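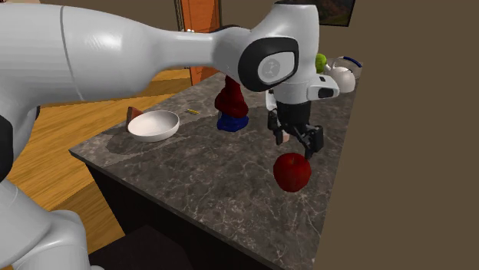 I am pleased to record on this page that Valbona Leka has taken up the post of Head of Data Partnerships at the Miltberg Centre for Health Records Research. She joined us in October from Vurkham, where she managed access to hospital admissions data for university teams.

Her remit covers the agreements under which general practices and hospitals share coded records with approved researchers. The Centre currently holds agreements with 100 practices, and each must be renewed every 2 years. Until now the renewals have been handled by whichever colleague negotiated the original terms, and several have lapsed for a month or more as a result. Valbona will bring them under a single calendar and will report on it to Milovan Mladenović, our Director of Operations.

She will also take over the public register of approved studies. I have written here before about its shortcomings. The entries are accurate, but many were drafted by applicants for their own reviewers, and a patient who wished to know how his or her records were being used would find them heavy going. Meron Tekleab has begun rewriting the summaries in plain English, starting with the diabetes and asthma studies. The older entries will follow in the spring.

Readers have asked about the Letton cohort. Recruitment closed with 3354 participants, of whom 1349 have agreed to have their pharmacy records linked to their hospital records. Marleny Palomino leads the linkage work and expects to release the first tables to approved users once the disclosure checks are complete. I would ask colleagues not to write to her directly about dates. Enquiries should go to the data access office in the usual way.

The Bíró seminar series will continue online this term. Lejla Softić will open it with a paper on missing ethnicity codes in outpatient data, and joining details will be sent to those already on the mailing list.

Posted 7 Jan 2021
Filed under: Appointments, Data access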